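Returns sorting: what the trial means for the Hilonness shift teams

28 Nov 2019

3 shares | 2 comments

The robot arm in the returns room at Hilonness has been picking mixed household goods since May, and several people have asked what happens next. Mei Pettigrew, who runs returns for Jomport, went through the plans with both shifts last week. The main points are set out here for anyone who was on leave.

Returns at Hilonness come to 1,380 items on a normal day. Until now every one has been lifted out of a tote by hand, looked at, scanned and put on the right shelf. The lifting is the part the arm is meant to take on. The looking stays with us. Zadano, who supply the picking software, have been clear that it cannot tell a worn item from a new one, and there is no plan to ask it to.

From the new year, two people per shift will work at the grading bench full time. They will be sent items one by one and decide whether each goes back to stock, to repair or to recycling. A third person will look after the cell, which means clearing jams, swapping bins and taking over any item the arm gives up on. No posts are being cut. The agency cover we usually bring in after Christmas will be smaller than last year, and Jomport has said so to the agency already.

Pay was the most common question. Grading is at the same rate as sorting. The cell role carries a small allowance once training is signed off, and the training takes three days, on paid time. Names to Mei, please. If more people want it than there are places, it will rotate.

Kuldeep Khurana has been on the trial from the start and will do most of the training. He says his back is better for it but the job is slower to learn than he expected – soft toys and anything shallow are the awkward ones, and you need to know when to leave the arm alone and when to stop it. 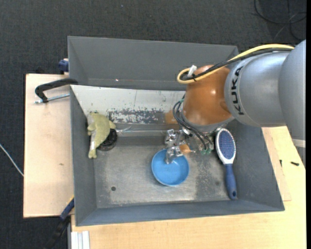 The KUKA arm at work over the bin, with its gripper at the blue bowl.

Noise is still being looked at. The compressor will move to the Kasprzak side of the wall before the second cell goes in, and the ear defenders in the meantime are in the cupboard by the scanners. Break times do not change. The rota for January goes up as soon as the training dates are fixed.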